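4.2. Lo que los materiales informativos no demuestran

Buena parte de la bibliografía sobre apoyo posdiagnóstico en demencia da por sentado que entregar información por escrito mejora la adaptación de la persona y de su familia. Nuestra revisión de los paquetes que reparten las consultas de memoria de Brarkent y Flodley no permite sostenerlo. De los 17 documentos analizados, solo 3 citaban alguna evaluación con lectores reales, y en 2 de ellos la evaluación consistía en preguntar si el folleto «gustaba». Que un folleto guste dice poco sobre si se consulta seis meses más tarde, cuando aparecen las dificultades con el dinero, la cocina o el transporte.

Tampoco convence la manera en que se presenta la participación. Varios textos se anuncian como elaborados «con personas con demencia», pero no indican en qué fase intervinieron ni qué cambió por su intervención. Blomqvist (Borghild Blomqvist, comunicación personal) sostiene que la consulta tardía es preferible a ninguna. Es posible, aunque en el programa Mensah los comentarios llegaron con la maquetación cerrada, y de las 7 modificaciones solicitadas no consta que se incorporara ninguna. 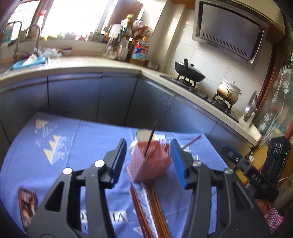 Figura 3. Pinza de mano abierta a ambos lados de un portapalillos rosa perforado, sobre un paño azul.

El segundo supuesto discutible es el del momento. La guía Hornent recomienda entregar todo el material en la misma visita en que se comunica el diagnóstico, y apoya la recomendación en una encuesta a profesionales. No se preguntó a quienes recibieron el paquete. En nuestras entrevistas, varios familiares recordaban una carpeta gruesa y casi nada de su contenido; una hija la encontró en marzo, sin abrir, al buscar otra cosa. Un relato así no prueba que la entrega inmediata sea inútil, pero obliga a pedir datos antes de convertirla en norma.

Queda la cuestión de los grupos de pares. Los paquetes los mencionan en la última página, a menudo con enlaces caducados, y las memorias anuales contabilizan esa mención como «derivación». Con semejante criterio cualquier servicio alcanza sus objetivos. Proponemos reservar el término para los casos en que conste un primer contacto efectivo, a sabiendas de que las cifras publicadas bajarán.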